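Hapeta Kitchen Chores, data card and notes

What's in it

I'm Kiri Tamihana and I put this set together with Alby Pomare, mostly in the evenings, to answer a question my sister keeps asking me – can a robot do the dishes yet? My short answer is no, not in any kitchen I'd call mine. The longer answer is 1594 simulated runs of clearing up around a sink, split over 101 kitchen layouts, with 20 runs held back from each of the hard chores for testing.

All of it is rendered. We wanted lots of awkward mess and we didn't want to buy that many plates! 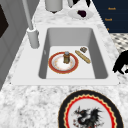

Picking one thing up is the part that demos well. The part that gets me excited (and annoyed) is everything after that: what goes in the trash, what goes back on the shelf, what needs rinsing. A spice shaker standing on a plate in the sink is a two-second job for a ten-year-old. Our baseline, Grasel, will happily try to lift the plate with the shaker still on it.

Scoring

A run counts only if the whole chore is finished inside 100 seconds. Alby wanted partial credit and I said no, so partial credit lives in its own column and you can ignore it like I do.

Known problems

Water isn't simulated. Food is stiff as a brick, so don't learn anything about bread from us. Flat plates on stone are still the worst case for the fingers.

The April release had two layouts with the wrong counter height. Please use the newer one, and send bug reports to Alby – he reads them faster than me.

Last updated 13 July 2019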